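**Wrist cam depth junk on shiny stuff, grasp planner keeps aiming low**

**mfourie_ct**
Running Sterka 2 for picking lollipops out of a holder. Policy does the approach off the wrist cam, planner picks the grasp pose from the segmented cloud. Problem: about every other attempt the grasp center lands on the holder instead of the candy. Holder is round and glossy, candy is round and glossy, segmenter merges them. 900 episodes in the training set so I don't think it's data starvation. Anyone seen this?

Already tried: lower voxel size, masking the finger region, turning the exposure down. Exposure helped a bit, then the table went to mush.

**coetzee_b**
What's your min depth? Most of those little wrist cameras are useless up close. If you're inside the min range the cloud is basically made up and the segmenter is doing its best with garbage.

**mfourie_ct**
We're past min range until the last bit of the approach. Pose is already wrong before that tho.

**anholm_dev**
Then it's the segmenter. Drop the cloud, run a 2D mask on the RGB and project the centroid. Did exactly this for bottle caps, took an afternoon.

**coetzee_b**
Disagree. 2D mask still needs one good depth value to project and he's going to sample it right off a highlight. Same bug, new file.

**anholm_dev**
Median over the mask. Highlights are a few pixels. Come on.

**coetzee_b**
Median over a mask that's half dropouts is not a median of anything. Check your valid ratio first, then talk.

**charmaine.n**
Charmaine Ntuli here, I wrote the Steltari mask adapter so I'm biased – but can we see what the camera sees? Also post the config block, the grasp one. People are guessing.

**mfourie_ct**
Fair. Config:

```yaml
grasp:
 source: cloud
 cluster_tol: 0.02
 min_points: 542
 merge_touching: true
 approach: top_down
```

And RGB from the wrist, episode picked more or less at random:

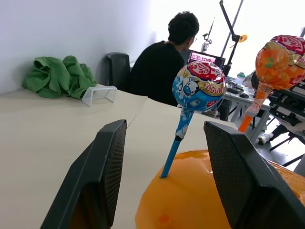

*wrist cam RGB, target is the yogurt one*

**charmaine.n**
ok so two things

- `merge_touching: true`. Stick goes straight into the orange dome, so they're one cluster. The dome is way bigger than the candy, centroid gets dragged down into it. There's your low grasp.
- second lollipop up right, orange foil, orange stick. If you ever go color based it'll fight with the dome. Don't go color based.

**anholm_dev**
The yogurt head is blue and white tho, color would work fine for that one

**charmaine.n**
For that one. Then he wants the orange one and it's back to this thread.

**coetzee_b**
Ok, merge_touching is a good catch, I read right past it. Still want to see the depth. That dome has a highlight on it in RGB, would bet there's a hole in the cloud in the same spot.

Also top_down is odd with the sticks upright like that? I'd come in from the side and close on the head.

**mfourie_ct**
top_down is left over from the block demo, never changed it. Embarassing.

Set merge to false, now it splits but min_points throws the candy cluster out. Lowering.

**charmaine.n**
Yeah 542 is a block number as well. Try the Steltari adapter when you get a sec, it gives you a mask per object and you keep the cloud for depth only. Needs a 2.x planner, you're fine there.

**mfourie_ct**
Lowered it, candy cluster survives. Grasp center is on the head for the yogurt one. Orange one still wanders. Will dump depth for coetzee_b tonight and try the adapter after that.

**anholm_dev**
so, 2D mask

**coetzee_b**
WITH the valid ratio logged

**mfourie_ct**
logging it, logging it. Depth dump coming as a zip, forum won't take the raw files

— Marthinus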